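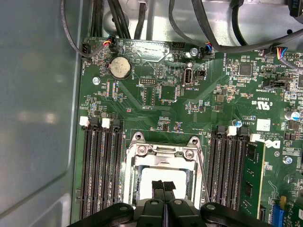
Gripper's-eye view of the desktop computer, with the processor socket dead ahead.

News from the Fondville Robot Club

If you have walked past our end of the hall lately and wondered why the lights are still on at eight in the evening, I can tell you that the Fondville Robot Club has gone a little bit computer mad this fall, and I could not be more pleased about it. We have said yes to the Wumcombe Student Robotics Meet for the first time, and the task this year is one I would never have dreamed of handing to a bunch of second-year students: use a robot arm to take parts out of an ordinary desktop computer and put them back again, with no human hands inside the case once the clock has started.

I'll admit that when the rules arrived in September I read them over twice and then went to make myself a cup of tea. Last year we were stacking foam blocks (and very nicely, too!), and I had half expected we'd be stacking slightly smaller foam blocks. But Bontu Derese had already printed the rules and gone through them with a highlighter before I got back to my desk, so that was more or less decided.

The way the scoring works, there are 900 points to be had altogether, and a good chunk of them go to the memory. You have to press down the latch at the end of the slot, get hold of the module, lift it straight up, set it on the table, and then do the whole business backward. It is a thirty-second job for a person with a steady thumb. Our first full run with the arm took 47 minutes, and there was cheering at the end of it like you'd hear at a ball game. We have come down a good way from there, though I've been asked not to print the current time in case anybody from the Brarkasthorpe team reads this newsletter. (Hello, Brarkasthorpe. We are looking forward to seeing you again.) 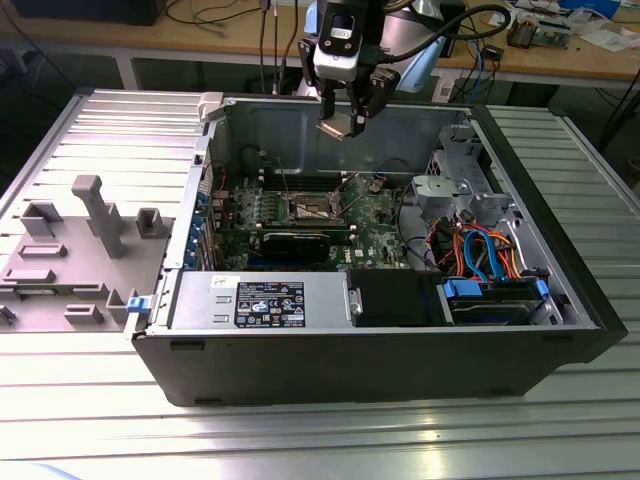

Photo: Everaldo Barbosa, Fondville Robot Club

Now, the team has split itself into two camps, quite good-naturedly. Bontu's half looks after the motion, meaning how the arm gets from up high to down low without bumping into anything, and the other half, led by Sreekumar Rajan, looks after the seeing. Sreekumar has been teaching the program to tell one thing from another on a motherboard, and it has been an education for all of us. To a camera, a memory slot and the shadow beside a memory slot are very much alike. For one whole evening the program was convinced that a screw was the coin battery, and it would not be argued out of it. He fixed that by moving a desk lamp, and then spent the next two weeks fixing it properly so that we wouldn't need to bring the desk lamp to Wumcombe.

I do want to say a word about Charmaine Gumede, who comes over from the computer repair program to help us and who has the patience of a saint. She gave the whole club a lesson on what everything inside a desktop is for before she would let anyone send the arm near one. How the power supply feeds the board, why you never tug on a cable, what the little lever beside the processor does. A few of our first-years had never seen the inside of a computer at all. She made each of them take the memory out by hand and put it back until they could feel the click, and then she asked them to write down what their fingers had been doing. Those pages are taped up over the sink, and the motion people still go and read them when they're stuck.

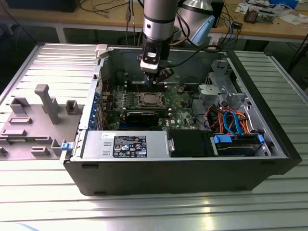
Practice has settled into a nice rhythm, and most evenings start the same way, with somebody reading out the notes from the time before and somebody else trying to find where the good marker went. Then it's a slow approach, a pause, a look, and another slow approach. The pause was Bontu's idea. The gripper stops just above the motherboard, close to the memory slots, and the program takes its time checking where it is before it goes any lower. We've been working with the tower flat on its side and the side panel off, so the arm can come down into it from above, and I find I hold my breath every single time it does. Our rule is that you may call "stop" at any moment for any reason and you'll never be teased for it. I have called it more than anyone.

On the money side, I'm delighted to report that the chili supper and the October repair evening brought in $3,287 between them, which covers our entry, the van, and two nights at Wumcombe with a little left over for spare gripper pads. Those do wear down! Thank you to everyone who came and ate, and to Aparecida Magalhães for cooking far more chili than I had asked for. If you left a blue casserole dish behind, it's washed and waiting in my office.

We could still use a few things. Old desktop towers are top of the list, working or not, as long as the memory and the processor socket are in decent shape. Please take the hard drive out before you bring it in, or ask Charmaine to do it while you watch. We would also be grateful for small plastic bins with lids, and for a second driver for the van, who should be comfortable with hills and with singing.

Visitors are welcome at practice from six o'clock on. Come in by the side door, as the front one gets locked at five. Closed shoes, please, and kindly stay behind the yellow tape while the arm is moving. There's usually leftover cornbread.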